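# Lumport 200 - plancha de vapor vertical con depósito separado

Referencia interna: Skonurholm LP-200. Ficha revisada el 22 de noviembre de 2022. Sustituye a la versión de enero.

La Lumport 200 es un equipo de vapor para prendas colgadas o extendidas, pensado para talleres de arreglos, pequeños hoteles y tiendas con probador. Consta de una base con depósito, una manguera flexible, un cabezal de acero y un mástil telescópico de dos tramos. No sustituye a una plancha de prensado: elimina arrugas y relaja la fibra, pero no marca pliegues permanentes.

## Datos técnicos

| Parámetro | Valor |
|---|---|
| Tensión de alimentación | 230 V, 50 Hz |
| Potencia nominal | 1.800 W |
| Capacidad del depósito | 2,4 l |
| Tiempo de calentamiento | 70 s |
| Autonomía en caudal medio | casi 70 min |
| Longitud de la manguera | 1,6 m |
| Niveles de caudal | cuatro |
| Peso en vacío | 5,2 kg |

El caudal se regula con el mando giratorio de la base. El cabezal lleva únicamente el gatillo y el bloqueo de emisión continua.

## Uso sobre superficie horizontal

Con el accesorio de suela plana (Aoki, se vende aparte) el cabezal puede trabajar en horizontal. La superficie debe estar protegida con una tela de algodón lisa y admitir calor y humedad. No se recomienda hacerlo sobre colchones de espuma viscoelástica ni sobre muebles barnizados. El cabezal se mantiene en movimiento y no se deja apoyado durante las pausas.
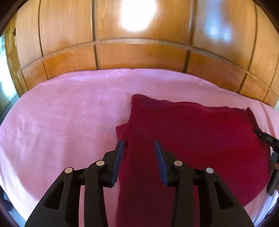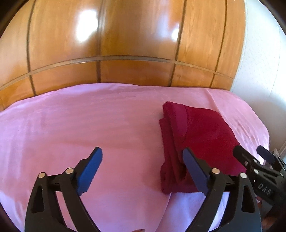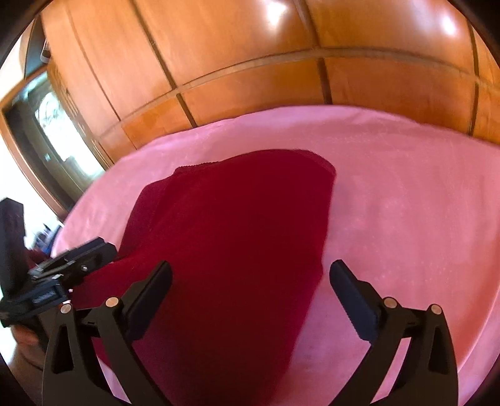
El ajuste del caudal depende del gramaje y del tinte. Los rojos oscuros y granates de fibra celulósica requieren una prueba previa de solidez en una zona oculta, con un paño blanco humedecido y el nivel uno. Si una pieza granate va a tratarse sobre una sábana rosa pálido, conviene interponer el paño blanco: el vapor puede transferir tinte sobrante a la tela de debajo, y en un fondo tan claro la mancha se aprecia enseguida. Superada la prueba, se puede subir al nivel dos. En zonas dobladas se abre primero el pliegue y se aplica el vapor por el revés.

## Niveles recomendados

- **Nivel 1:** seda, viscosa, acetato. Distancia mínima de 5 cm.
- **Nivel 2:** poliéster, mezclas, punto fino.
- **Nivel 3:** algodón y lana. En lana, sin contacto directo.
- **Nivel 4:** lino, cortinas y algodón grueso.

El ante, el cuero, los tejidos encerados y el terciopelo con base adhesiva quedan excluidos. En tejidos acanalados se sigue la dirección del canalé, sin presionar.

## Agua y mantenimiento

Se admite agua del grifo hasta una dureza de 15 °fH. Por encima de ese valor debe usarse agua desmineralizada o una mezcla a partes iguales. No se añaden perfumes, almidón ni vinagre al depósito.

La descalcificación se realiza cada 200 horas de funcionamiento, o cada 400 si se emplea solo agua desmineralizada. El procedimiento es el siguiente:

1. Desconectar el equipo y dejarlo enfriar dos horas.
2. Vaciar el depósito y el calderín por el tapón inferior.
3. Introducir la solución Staltness diluida según la etiqueta.
4. Esperar 30 minutos, vaciar y enjuagar dos veces.
5. Hacer funcionar el equipo cinco minutos con agua limpia, con el cabezal orientado hacia una pila.

La junta del tapón se revisa en cada descalcificación. Si presenta grietas, se sustituye antes de volver a calentar.

## Contenido de la caja

Base, manguera con cabezal, mástil, percha plegable, guante térmico, cepillo de cerdas y manual. La suela plana Aoki y la solución descalcificadora no están incluidas.

## Repuestos y servicio

Se suministran por separado la manguera, la junta, el tapón y el mástil. Para pedirlos hay que indicar el número de serie, grabado bajo la base. Los equipos con serie anterior a la 3.796 llevan el conector de manguera antiguo, de rosca - el nuevo es de bayoneta y no es compatible sin adaptador.

Consultas técnicas: Kazuhiro Nagano. Pedidos de repuestos y garantías: Poul Zoëga. La garantía cubre dos años en uso doméstico y uno en uso profesional, y no incluye averías por cal.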